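Section 4. Moving an existing music library into Plokby

Read this section before you press Import. The Import button is large and green and sits in the middle of the window, and it will start working on your files the moment you touch it. The welcome screen says the process is "effortless." Set aside an evening.

4.1 Before you start

1. Close any other player that uses the same music folder. Plokby is supposed to notice when another program has the folder open. Do not count on it.

2. Copy the whole music folder to a separate drive. Plokby has its own Safe Copy feature, but Safe Copy saves the track list and the artwork and leaves the audio files where they are. That is a strange thing to call a copy.

3. Open Settings, then Library, and clear the box marked Keep my folders tidy. It is on by default. With the box checked, Plokby renames files to match whatever it thinks the tags say, and there is no undo.

4. Check your free space. The import builds an index and a set of preview files next to the music. A library of 510 albums needed 7 GB on our machine, which the download page does not mention.

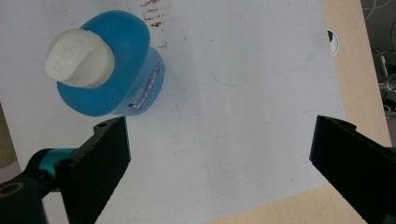 Blue bottle with white flip-top cap, on white paper.

4.2 Running the import

1. Choose File, then Import, then From folder. Skip From old library unless you have a library file made by Flornon. The other formats listed there are accepted, but play counts and ratings come across as zero.

2. Select the top music folder, not a folder inside it. If you pick a subfolder, Plokby makes it the root of the library and you will have to start over.

3. When asked about duplicates, choose Ask me later. The automatic choice keeps the file with the higher bit rate. That sounds sensible until it throws out the studio version of a song and keeps the live one with the same title.

4. Click Start and leave the window open. You can minimize it. The progress bar measures files found, so it will reach the end and sit there while the real work goes on. Wait for the word Finished in the status line.

Note: Imports slow down a lot after the first 300 files on network drives. The makers call this "adaptive pacing." If you can, import from a drive plugged straight into the computer.

Caution: Do not let the computer go to sleep during step 4. The index may look fine afterward and still be missing entries. 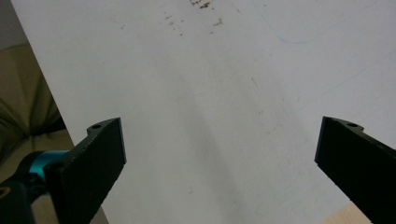
White surface between two black gripper fingers.

4.3 Checking the result

1. Compare the track total at the bottom of the library window with the number of audio files in your backup. A small gap usually means playlists or cover images were counted. A large gap means go back to 4.2.

2. Play a few tracks from different formats. Pick some old ones. Files with long names or accented letters are the usual trouble.

3. Open View, then Compilations. Albums with several artists are often split into one album per artist. Select the pieces, choose Edit, then Join, and type the album title by hand.

4. Look at the artwork, but do not trust Find missing covers. It matches on title alone, and plenty of albums are called Greatest Hits.

If the total is right and the tracks play, you can turn on syncing. We would still wait a few days. The Ilesach sync service treats the newest library as the correct one, so a bad import will be sent to your phone and tablet without a question.
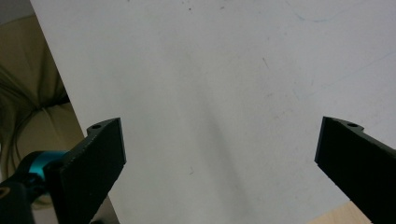 By Elibariki Mabula
Checked by Zawadi Kinyua. Last revised 17/06/2024

4.4 If you need to go back

1. Quit Plokby. Closing the window leaves it running in the background, so use File, then Quit.

2. Rename the Plokby index folder. Deleting it works too, but a renamed folder can be put back.

3. Restore the music folder from the copy you made in 4.1.

4. Start Plokby while holding down Shift and choose New library.

Note: The Vasiliu plug-in pack keeps its own list of ratings in a separate place, and the steps above do not touch it. Remove the pack first if you want a clean start. Settings for the equalizer are covered in Section 5.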